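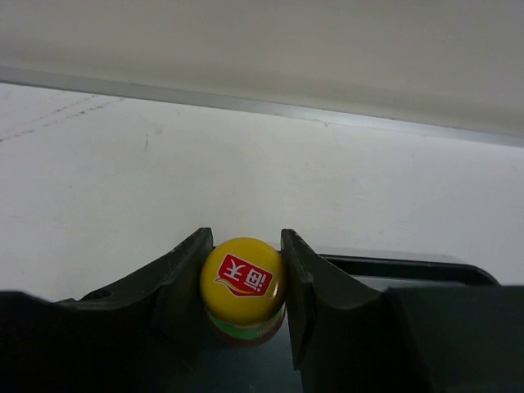 Automation on the packing line at Wiriya: what changed for the staff

Project report, second year, Work and Technology module

1. Background

Wiriya is a food wholesaler on the Troscombe estate that supplies restaurants and small shops with sauces, oils, noodles and dry goods. Most orders are mixed boxes, made up by hand from the shelves. In July the firm put two robot arms on the part of the work called single picking, where bottles are taken one at a time from a table and placed in the divided boxes. The arms were supplied and set up by Comex. I spent two weeks there on placement and used the time to find out what the people on the line thought of the change.

My question was a simple one: what do the packers do now that they did not do before, and what have they stopped doing?

2. How I went about it

I watched the line in the mornings and talked to 7 members of staff, each for about half an hour, usually in the canteen. I also had the use of the shift sheets. The line manager, Charoen Petchrat, read a draft of section 3 and corrected two points about the order of the work. He did not ask for anything else to be altered.

I had hoped to compare Wiriya with Horton, the firm's other site, where all picking is still done by hand. I only managed one visit, so I have used Horton for background and not for figures.

3. The work before and after

Before the arms came, a packer took a printed order, walked the shelves, filled a box and taped it. A packer could expect to handle 594 bottles in a full shift, going by the sheets for the month before the change. The walking was the tiring part for some people and the part they liked for others.

The bottles now come to the table and an arm takes each one from above, with a finger on either side of the cap. Soy sauce and oyster sauce are the main items. Between them the two arms moved 768 bottles on the shift I followed most closely. The packers still do the noodles, the bags of rice flour and anything in a soft packet, and they still check and close every box.

Two new tasks have appeared. The first is setting out the table, because bottles have to stand upright and not touch each other. The second is dealing with stops. An arm stops if it cannot close on a cap properly, and somebody has to go over, look at the bottle, move it or take it away, and press the restart. On the same shift there were 43 stops. Most took a few seconds, but they break up whatever else the person was doing.

4. What the staff said

Opinions were mixed. Four people said their shoulders and wrists were better. Irina Pascu, who has been packing for six years, said she went home less tired but more irritable: "I used to be doing one thing. Now I am doing my thing and listening for the other thing." She meant the tone that sounds at a stop.

Three people brought up talking. On the old line they worked next to each other, and now the table setter stands alone at the far end for two hours at a time. Mr Petchrat has since cut this to one hour, which the staff had asked for.

Nobody had lost their job when I was there, although two people who left in the spring had not been replaced. Pay is the same as before. Several people felt that clearing stops was a skill and ought to be paid as one. The training for it was a single afternoon with Comex, and the packers have learned the rest from each other – for instance, which caps tend to give trouble and how far apart to stand the tall bottles.

5. Discussion

The heaviest repeated movement has gone from part of the job, and this is a real gain. The attention needed has gone up. The shift sheets record bottles and boxes but have no column for stops cleared, so this work does not show up anywhere when the week is reviewed. I counted them myself.

I would suggest adding that column, keeping the one-hour limit at the table, and giving a second training session now that the packers know what to ask.

6. Limits

This was a small group at one site, and I saw only morning shifts. The night staff may see things differently. My figures for the arms come from one shift, and I was told it was a fairly ordinary one.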